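About us

Clulitz is a small independent archive service based in Valtport. We list, repack, copy and look after papers for families, parishes, clubs, small businesses and anyone else who has ended up with more history in the cupboard than they know what to do with. We also hold a collection of our own, which is open to readers by appointment.

How we began

The firm started with one job. A shipping agent in Valtport was closing its office and had 162 ledgers and letter books on shelves in the basement, most of them in Norwegian or English and some in both. The new owners of the building wanted the shelves cleared by March. The county record office was full at the time and could take only part of the series, and the rest would have been split up or thrown away. Our two founders, who had both worked in record offices, rented a room above a print shop, moved the volumes in over a single weekend and spent the next winter listing them.

Those volumes are now the Fjeld Papers. They are still the largest single group of records we hold and they are the reason we own so much shelving. The letter books are the part most readers ask for. They contain copies of outgoing letters about freight rates, lost cargo, timber, herring and the behaviour of ships' masters in foreign ports. There is a gap in the series from the second book to the fourth. If anyone knows where the third one is, we would like to hear from them.

We moved to our present rooms at Zestmont when the print shop needed its upstairs back. There is a reading room on the ground floor, two workrooms and a strongroom behind them.

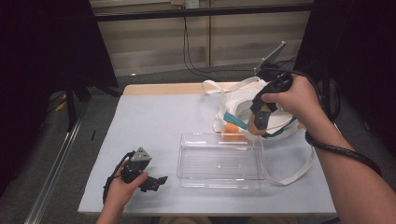 What we do

Most of our work falls under listing. A client brings us boxes, or we collect them, and we produce a catalogue that says what is there, how it was arranged when we got it, the dates it covers and who wrote to whom. We keep the original order wherever there is one. Where there isn't, we agree an arrangement with the owner before we move anything. Lists are supplied as a printed copy and a spreadsheet, and most clients give the spreadsheet to a relative who then finds three spelling mistakes in the surnames. We correct these free of charge.

We repack papers in acid-free folders and boxes, take out rusted pins and clips, and flatten folded items when they are sound enough to bear it. We do not carry out conservation treatment in house. Torn maps, damaged bindings, wax seals and anything with active mould go to an accredited conservator, and we will arrange this and pass the bill on without adding to it.

Copying is done on a flatbed scanner for loose sheets and on a cradle for bound volumes. We do not feed old paper through a sheet feeder under any circumstances. Photographs in albums are copied on the page, with the captions, and then one by one if the client asks for that.

Transcription is charged by the page. We read English hands from the seventeenth century onwards and Norwegian and Danish from the nineteenth. For Latin we use an outside reader, and there is usually a wait.

Who uses us

A little over half of our clients are private families, often after a death or a house move. The others are local societies, solicitors, two football clubs, a brewery, several parishes and a school. We have also worked for authors who needed a long run of letters put in date order before they could begin writing.

Jobs vary a great deal in size. The smallest we have taken on was one envelope of wartime airmail letters, and the largest filled 58 boxes. We are as happy to quote for one as for the other. There is a minimum charge, shown on the fees page, which covers half a day.

The reading room

Readers may consult the Fjeld Papers and any other collection whose owner has agreed to public access. The room opens at 10 am and closes at 4 pm, with a break for lunch from 12.30 pm to 1.15 pm when no papers are brought out. Please write to us at least a week ahead and tell us which items you want to see. Bring one form of identification with your address on it. Pencils only, please, and bags go in the lockers.

You may take photographs for private study without charge. If you want to publish an image or quote at length, ask us first, as the copyright in many of the letters still belongs to the writers' families and we will have to find out who they are.

There is level access from the street and an accessible toilet on the ground floor. Parking is difficult. The bus from Valtport station stops outside the chemist opposite.
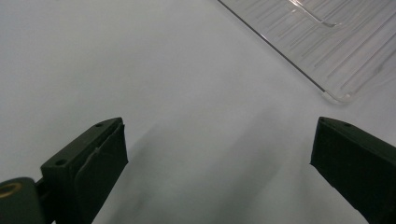
A pale, matt surface between two dark green fingers.

Friends of the archive

The Friends began as a group of readers who wanted to help index the letter books. Members now pay a yearly subscription of 40 pounds, which goes towards boxes and folders for our own collection, and receive a newsletter in spring and autumn. Indexing still carries on during the winter months. New members do not need any experience, although a tolerance of bad handwriting helps.

The name index has 600 entries so far and can be searched in the reading room. We plan to put it online when the checking is finished. The index covers personal names and ships. Place names will follow as a separate list.

Giving papers to us

We are sometimes offered collections as gifts. We can accept material that relates to Valtport and its trade, and that comes with clear ownership. We cannot take newspapers, printed books or framed pictures, but we will suggest another home for them if we know of one. Please do not leave boxes on the step when we are closed. Write first with a short note of what you have and where it came from, and do not tidy it beforehand, even if it looks a mess.

Contact details and directions are on the contact page. Letters are welcome and will be answered by letter.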